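Ifor Wogan
Nov 10, 2023

I've been asked to stop being negative in the workshop chat, so I'm going to be negative over here. A thread on the kitchen arm.

14 replies · 9 shares

Background for anyone who missed it. In September four of us at the Primton shared workshop decided to build a robot that would clear out a sink. Yara Majali does the motion code, Man-sik Kong built the simulator, Matěj Říha is printing the parts and I was brought in to complain. I think they believed that part was a joke.

My position then was that a sink is the worst place in the house to start. It's a hole. The arm has to come at everything from above, there's a faucet in the way, and real sinks have water in them. Start with a table. I lost that vote 3 to 1.

2 replies · 6 shares

What we have now is a simulated kitchen and a simulated arm. Man-sik has done lovely work on it, I'll say so right here in public. There's a speckled marble counter. There's a pink and white toaster with a quilted pattern on it. I asked how many evenings the toaster took and he changed the subject.

My own kitchen has a toaster with crumbs in it and a counter that slopes toward the window, and I'd like to see that modeled.

5 replies · 21 likes

Current test: the arm gets a small brown thing at the bottom of a black sink and has to go down after it. Dark object, dark sink, drain cover close by. Yara picked that on purpose and I respect it. It's the first test on the list that I didn't write off as too easy.
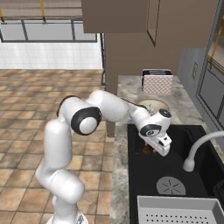
Does a good result in the simulator mean the arm will work in a real sink?

Only partly: it tells you the arm can reach the spot and that the motion code isn't nonsense, and it tells you very little about grip, water, soap or bad lighting.

4 replies · 3 shares

And "very little" is me being generous. In the simulator, an object's friction is a number somebody typed in. Yara typed it in. I watched her do it while eating a sandwich. If she'd typed a different number we'd be having a different week.

Same with the camera side. The software gets told where the brown thing is, exactly, every time. At home it would have to find it, in a black basin, under whatever bulb I last bought. We haven't written a line of code for that. It's on the board under "later," next to "waterproofing."

11 likes

Someone always brings up the real arm at this point. So: the real arm is on a bench in Primton with two joints that move and the rest of it in a box. Matěj's second elbow cracked on Tuesday. He says it was the filament, I say it was the design, and we've agreed to print one more and find out who buys lunch.

It has never been near a sink. It has been near a bucket, once, and we put a towel over the electronics first.

3 replies

Yoon-hee Heo asked in the replies why I keep turning up if I think it won't work. Fair question. I think the simulator is useful for exactly one thing, which is catching the dumb mistakes before they cost us a motor. It has done that. In an early version the elbow tried to go through the counter on its way down, and I'd much rather see that on a screen than hear it.

What I object to is the chat message last week that said "sink is basically solved." The sink is not solved. The sink hasn't been touched.

8 replies · 5 shares

What would change my mind: over 20 tries in a row on the real thing, in Matěj's actual sink, with the dishes he actually leaves in it. Water in the bottom. Overhead light off for half of them. And nobody gets to move the spoon a bit to the left beforehand, Yara.

6 replies · 11 shares

Man-sik has read this and wants it known that the toaster took two evenings. He's also offered to model my crumbs. Next build night is Thursday at the usual place, and I'm bringing the bucket.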